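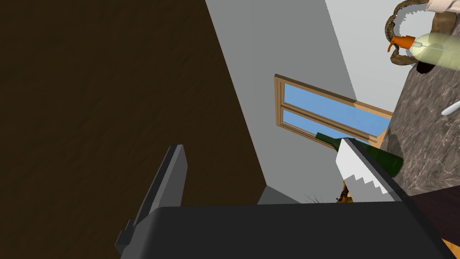 Oiling a wooden table top is easy work, but it needs patience and a good preparation. I have done it many times in our flat in Pickering, and every time I learned something small. The color of the wood decides a lot. On a dark brown surface, with a grain that is only faintly streaked in lighter and darker browns, old oil spots and dust are difficult to see from above, so you should bend down and look along the top from the side. On light wood you will see every mark immediately.

What you need
Hard wax oil (I use Wolen, the clear one)
Sandpaper, 120 and 240 grit
Cotton cloths without color, old T-shirts are fine
A vacuum cleaner with a soft brush
Thin gloves

Step 1. Clean the top
Remove everything and wash the surface with warm water and a few drops of dish soap. Do not pour water on it. Wipe it dry and wait until the next morning before you sand.

Step 2. Sand
Start with 120 and always move with the grain. If you go across, the scratches will show after the oil. Then change to 240 and repeat with less pressure. Be careful at the edges - it is very easy to make them round by mistake. Vacuum the dust and wipe with a slightly damp cloth.

Step 3. First coat
Stir the can well, do not shake it. Put a small amount on the cloth and rub it in, one area after another. Less is better here. Wait 20 minutes and then wipe away all oil that stays on the surface. If you leave it, it becomes sticky and you have to sand again, as I had to do with my first table.

Step 4. Second coat
Let the first coat dry overnight. In a cold room it can take up to 29 hours. Rub very lightly with used 240 paper, remove the dust, and apply the second coat in the same way. Mostly 2 coats are enough. For a kitchen table I would make one more.

About the cloths
Cloths with oil can start to burn by themselves when they lie in a pile. Put them in water in a metal bucket, or spread them flat outside until they are hard.

After the work
Use the table gently for one week and do not put a tablecloth on it. For daily cleaning I take the Stistis wood soap, very little of it, with a damp cloth. I oil my table again every April.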